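Home > Notices > Help Wanted > Robotics & Making

Print this page | E-mail this to a friend

Wanted: two or three doubters for a path-following rover
Posted 20 July 2019 by Maricel Manalastas

I am building a small outdoor rover in the shared workshop on Camley and I need people to help me find out what it can't do. I have read too many build logs where the thing "navigates autonomously" and then you learn it went down one hallway with the owner walking behind it. Mine is called Usley. It has a drive base I put together from scrap, a camera, and a steering program that I trust about as far as the end of the driveway.

The program is supposed to find the edge of a path and stay off the grass. It was tuned on the workshop floor, where any program looks smart. Outdoors is a different matter, and outdoors is where I want to spend the next stretch of time.

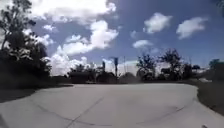
Concrete should be the easy part. I still don't believe the numbers I have. My log holds 3,233 stills, and the edge finder gets 80 percent of them right if I do the grading. I wrote the code, so I shouldn't be doing the grading. Joints in the slab and tree shade both get called "edge" more often than I'd like, and I suspect I have been generous with the close ones.

Dirt is worse. There is no curb or clean line, and the color of the track fades into whatever is next to it. A friend from the Navarro bench says a better camera will fix this. I have heard that since March about every part on the rover and so far it has cost me $200.

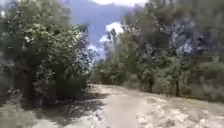
Dirt track with tree shade on the left and open sandy ground on the right.

What you would do: grade stills without seeing what the program said, walk test runs with a hand on the stop switch, and write down failures in plain words. If you can solder or read Python, good. If you can't, you can still tell a path from a weed patch.

What you get: $70 for the full set of sessions, bench space while you're here, and your name in the write-up, including if the write-up says the idea was bad. Please don't apply if you want to see a finished robot. Drarar, my last one, was "nearly finished" for two years and is now a shelf bracket.

To apply, leave a note in the Camley workshop mailbox or use the e-mail link. Tell me about a machine that let you down and how you figured out why. No résumé.

Filed under: Calls for Participants, Home Builds, Outdoor Robots

E-mail the poster | Print

We use cookies to remember your settings and count visits. By continuing to browse you agree to this. OK | Learn more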